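Arm pauses before every grasp when the planner runs at full scene resolution

planar_kat
Posted 21/07/2026

I've got a tabletop kitchen setup running on Detatard and I'm so close to being happy with it! Toy food, dishes, a ketchup bottle, one arm with a two-finger gripper. Perception is great. But the planner stalls before each approach, sometimes for 353 ms, and the arm just hangs over the dish.

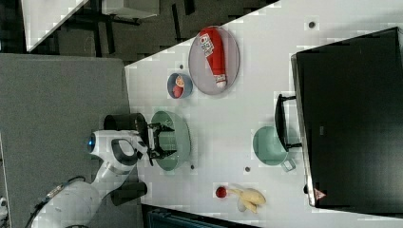
Photo: planar_kat / Khunthong bench

Collision checking seems to eat most of it. Is there a setting I'm missing?

mossgate

Oh, I love this kind of problem. You're probably rebuilding the whole collision scene on every cycle. Keep the big things (table, oven, plate) as static boxes and only refresh whatever is near the gripper. In Grivus it's the "partial update" switch, off by default.

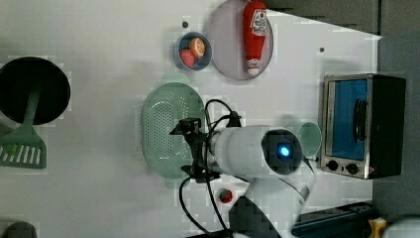 After that, drop the point cloud to 5 mm voxels and cap the planner at 200 samples for short moves. Mine went down to 40 ms and I grinned all afternoon.

One catch: if you move a static item by hand, reload the scene.

tinwhistle9

what mossgate said. also update Alteck, the April build fixed a slow mesh loader

planar_kat

Partial update did it!! Still tuning the voxels for bowls, the rims come out lumpy.

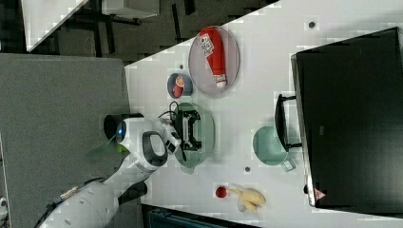 Gripper over the green bowl, fingers down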